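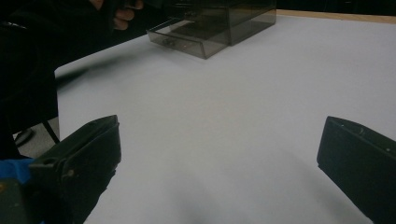

Smoky drawer unit on the white table, drawer part way out

Small parts storage > Desktop drawers > Show us your smoky drawers!

bobbinbox_ro
Okay, I'm in love with a plastic drawer. I've been sorting my sewing notions out of biscuit tins for years and I finally gave in and got one of those see-through smoky grey organisers. Photo's up top, with the drawer open so you can see how shallow it is. Shallow is the whole appeal for me! Everything lies in one layer and I can find a size 60 needle packet without tipping the lot onto the floor.

The tint is my favourite bit. Clear plastic always makes my shelf look like a hardware shop, and solid white means I forget what I own. With this you get a sort of shadow of what's in there, enough to jog the memory, and it still looks calm on the table.

Now I need your opinions. Do I divide the drawer up, or leave it open and use little tins inside? And does anybody line theirs?
Rohani

katorel_fan
Ooh lovely colour. I've got three of the Katorel ones in a similar grey and they live beside my overlocker. Line it! A bit of felt cut to size stops bobbins skating to the back every time you pull the drawer. Mine cost me 34 cents' worth of offcuts, if that.

tjoa_s
Going to disagree on felt. It grabs pins, it sheds, and after a few months you're picking fluff off your thread. I use thin cork or that rubbery shelf mat from the supermarket. Wipes clean under the tap.

Also check whether yours has a stop at the back. Mine doesn't, and I've had the drawer come right out in my hand with around 20 machine feet in it. Found the last one in August behind the skirting board.

katorel_fan
Sutrisno you're using cheap craft felt. Wool felt doesn't shed. I will die on this hill :)

tjoa_s
Wool felt gets moths. I'll see you at the bottom of the hill.

FirouzehB
Love a smoky drawer, and I love this thread already. Can I put in a word against permanent dividers? I glued mine (I know, I know) into neat little squares for snaps and hooks, then took up zips. A zip does not fit in a neat little square. Now the whole thing holds snaps and hooks forever and I had to buy a second unit for zips.

Loose tins all the way. Lip balm tins, the flat mint ones, whatever colour makes you happy. Measure the inside height before you go collecting them though, shallow drawers are fussy and a tin that's a couple of millimetres too tall will jam.

bobbinbox_ro
Firouzeh that's precisely the sort of thing I'd do. Tins it is. I've got a ruler here and I'm off to raid the recycling.

Sutrisno, there's a little bump I can feel near the back that might be a stop? I haven't been brave enough to pull hard.

loc_ngo
Pull it over a towel the first time. If it's a proper stop you'll feel it catch and you have to tilt the front up to get past it. If it isn't, you've got a towel.

I keep electronics bits in mine, resistors mostly, and I label the front edge. Don't stick paper labels straight on tinted plastic, the glue leaves a cloudy patch you never quite get off. Washi tape first, label on the tape. Then you can change your mind as often as you like.

tjoa_s
Eucalyptus oil takes the glue off.

loc_ngo
It took the glue off mine and some of the shine as well. Try it underneath first.

Fitri.L
Am I the only one who doesn't like tinted? I sort embroidery floss by colour and in a smoky case every grey and navy and forest green looks the same. I moved all mine to fully clear Unell trays and it's been so much faster. Rohani's does look gorgeous on a white table, I'll give it that, mine has never once looked that tidy.

bobbinbox_ro
Fair point Fitri, for floss I can see that. Mine's for needles, bobbins, chalk and the good snips, so I'm not colour matching through the walls. And the table only looks like that because everything else is on the bed behind me!

Update: tins fit, just. Four flat ones across the front and a long one behind for the chalk pencils. I went with the rubbery mat. Sorry katorel_fan.

katorel_fan
Betrayed. It's fine. Send us a photo when it's full, and if it slides on that tabletop put a dab of museum putty under each corner.

FirouzehB
Seconding the putty! Just a pea-sized bit, otherwise you'll never get it up again.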